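The first thing Encarnación Paredes did when I came through the door at Plester was make me sit down and eat something, and the second was to tell me I had the wrong idea. I had said on the phone that I wanted to write about robots replacing the people in her building, and she had been turning that over all week.

"Replacing is a big word," she said, pushing the crackers at me. "Come see what we do all day and then pick your word."

Plester is a home-help company, and has been for as long as she has worked there. For most of those years the work was what it sounds like: driving to people's houses, changing beds, sorting medicine cabinets, folding, wiping, finding the other slipper. Then in February the owners signed on with a robotics outfit called Zalden, and a part of the staff, Encarnación among them, started spending their shifts teaching. They carry a gripper in each hand, with two fingers that open and close when you squeeze, and they do the same household chores they always did, only slower and through the grippers, so that a machine can learn from the recordings. Some of it happens in a rented house a few streets over, and some of it in the homes of employees who don't mind having the bedroom used.

She took me through how a morning goes. There is a list, and the list is ordinary: pick up, put down, put in a basket, take back out, do it again from the other side of the bed. Her own record, if you want to call it that, is 3,700 finished takes since she began, and she is a little proud and a little embarrassed about it. "My sister asked what I did this year," she told me, "and I said I picked up bottles. She thought I was recycling!"

I asked whether it was dull. She thought about it for a good while, and I liked her for not answering quickly.

"The first month, I was so bad at it that it couldn't be dull," she said. "You have these hands that are not your hands. You can't feel if the thing is slipping. I've been picking things up for fifty-some years, and there I was chasing a bottle across a blanket like a kitten." 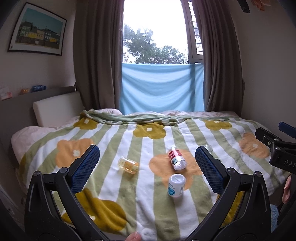
Soft surfaces are the hard part, she went on, much harder than a table. A bottle on a table stays where it is until you get hold of it. On bedding it rolls, or sinks, or turns just as you close on it, and you learn to come in low and let the cloth give a little. She showed me on the break room couch with a water bottle and two fingers of each hand held out stiff, and by the third try she had me doing it too, badly.

Bit-na Ok, who had come in for her coffee and stayed to watch me fail, said the rhythm was what took her longest. She is younger than Encarnación by a good thirty years and was hired straight into the recording work, so she never did the house visits at all. "I wanted to go fast, because fast felt like being good at it," she said. "But the takes that get thrown out are mostly the fast ones. You have to move like you're explaining something." Of her first 1,067 takes, 729 were kept, and she knows both numbers by heart. She does better now.

The two of them don't see the job the same way, and they were nice enough to disagree in front of me. Bit-na likes that it is clean and regular, that her shift ends when it says it will, and that she isn't driving all over the county in the rain. Encarnación misses the people. On the old rounds there was always somebody on the other side of the bed, complaining about the pillow or telling her about a grandson, and she says half of what she was good at was that part.

"Nobody's recording me listening," she said, and then waved it off and asked if I wanted more coffee.

What has changed in the pay is simpler to tell. The recording shifts pay a bit better by the hour than the visits did, but the mileage money is gone, and for those who lived far out that mattered more than the office expected. Darcy Stubbs, who makes up the schedule, was frank with me about it. She had two people go back to full-time visits over the summer, and she didn't try to talk them out of it. She also told me there were arguments early on about sore thumbs. The grippers aren't heavy, but you squeeze them all day, and it took a petition passed around the break room to get the shifts cut into shorter blocks with real rests between.

"They should have asked us before, and they asked us after," Darcy said. "But they did ask. I've worked places where they didn't do either one."

I also wanted to know what they figured the machines would be used for, once they'd learned. Here I got as many answers as there were people in the room. Bit-na thinks they'll end up in hotels. Darcy thinks nursing homes, for the lifting and fetching, and that the aides there will be glad of it if it doesn't turn into an excuse to have fewer aides. Encarnación has only seen one of the robots work, on a visit Zalden arranged for the staff. It picked up a shampoo bottle off a comforter and set it down in a tub, and it came in low, the way she does.

"I knew that move," she said. "I elbowed Bit-na. I said, that's me!" She laughed telling it, and then she was quiet, folding up the cracker sleeve. She said she'd felt proud, and that on the ride home she'd felt something else, and she still hadn't settled which one was bigger.

I asked her if she had a word for me yet, instead of replacing. She said no, but I could come back when she did, and to call first because on 12th October she is going to her niece's for two weeks and nobody is going to make her pick up anything.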